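From: Emiko Iwasaki
To: Trurholm Home Brewers list
Date: 7/1/18
Subject: Re: Kombucha going too sour

Toshio Higuchi wrote:
> My last two batches came out like salad dressing. Same tea, same
> sugar, same jar as always. Is my starter worn out, or is it me?
> I'd hate to toss it, I've had it going since the spring.

Hi Toshio, and hi everybody,

Please don't toss it! I had the very same trouble last June and my starter is still going strong. Mine was just sitting in a warm kitchen. Up on top of the fridge it was 86 degrees all afternoon, and I was still letting it go the full two weeks like I do in winter. Of course it was sour! Now I start tasting on day five with a clean straw, and in a hot spell I bottle by day seven.

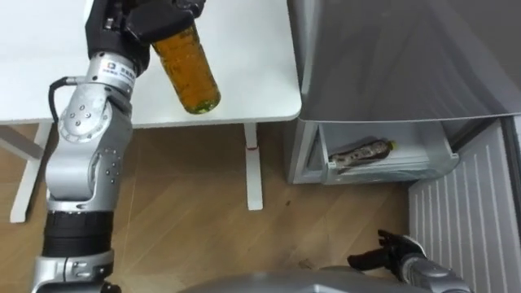 Does it matter which tea you use?

Plain black tea is the safest bet, and a mix of black and green works fine too. I'd stay away from Earl Grey and anything else with added oils, at least in the main jar. Save the fancy flavors for after you've taken your starter out.

Speaking of which, how much starter are you putting in? I was pouring in way too much old brew (I figured more was better) and that gives you a sour jar before you even begin. Chie Shimada talked me down to a cup and a half per gallon and the difference was huge. Take it from the middle of the jar too, after a good stir.

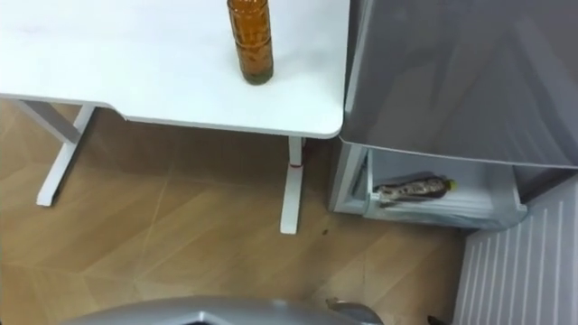 The other thing is sugar. I know it's tempting to cut back, but a cup per gallon is what I stick with, and when I skimped on it I got something thin and sharp that even my husband wouldn't drink. If you do end up with another sour one, keep it! Mine goes on cucumbers, and I clean the coffee pot with the rest.

Takumi, did you ever try that ginger and plum one? I still want the recipe.

Emiko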